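Sorting vegetables, session notes
3/7/26 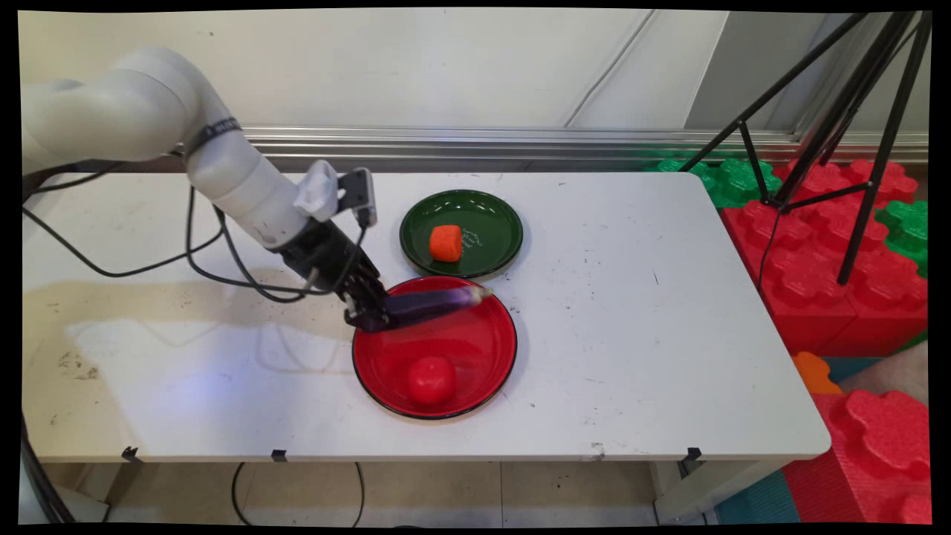 Eggplant over the red plate, tomato already in it, carrot on the green one.

I have been collecting demonstrations for the plate-sorting task and wanted to write down the protocol before I change it again. The last post covered calibration. This one is only data.

The task is small on purpose. Two plates, red and green, and a handful of vegetables. Each episode has one instruction of the form "put the X on the Y plate," and it ends when the object is at rest and the hand is open and clear of the plate. I log joint positions, finger positions, the wrist camera and the fixed camera on one clock. Finger commands are stored separately from measured finger positions. Early on I stored only the measured values, and the policy learned to close its fingers to where they had stopped on the object, with no squeeze behind it. Things slid out.

The target for this round was 105 episodes. I kept all but 7. Of the rejects, most were dropped camera packets and the rest were mine: wrong plate, or I let go before the object had settled. Afia Lamptey argued for keeping the wrong-plate ones and rewriting the instruction to match what happened. She is probably right and I have moved them to their own folder. They stay out of the main set until I have a field in the log for relabeled text.

What I vary between episodes: the start pose of the arm, the plate positions, which objects are already on a plate, and the heading of the long objects. What I hold fixed: lighting, table height, both cameras. In September I varied everything at once and could not tell which change broke the grasp, so this time it goes in blocks.

The eggplant is the hard one. It is long, it is slick, and if the fingers close away from the middle it swings as soon as it leaves the table. I now approach with the palm over the thickest part, close slowly, pause, then lift. The pause matters for the data as well as the grip. Without it the lift and the close blur together, and the model starts lifting early. The carrot piece rolls if you touch it from the side. The tomato is easy unless it is against the rim of a plate, where the fingertips hit the rim first. I have too few of those and need a block made up of nothing else.

Operator style shows up in the data more than I would like. Rhun Pritchard drives fast and corrects late. I drive slowly and stop a lot. A policy trained on both hesitates halfway to the plate — it seems to average us. For now each episode carries an operator tag, and I train on one of us at a time.

Converted files go through a script called Firkeck, which trims idle time at both ends and checks timestamps. It was trimming my pauses in the middle too. Fixed as of this morning, so anything converted before that has to be run again from the raw logs.

Next: the tomato-at-rim block, then 3 held-out plate layouts for testing. Training runs after that.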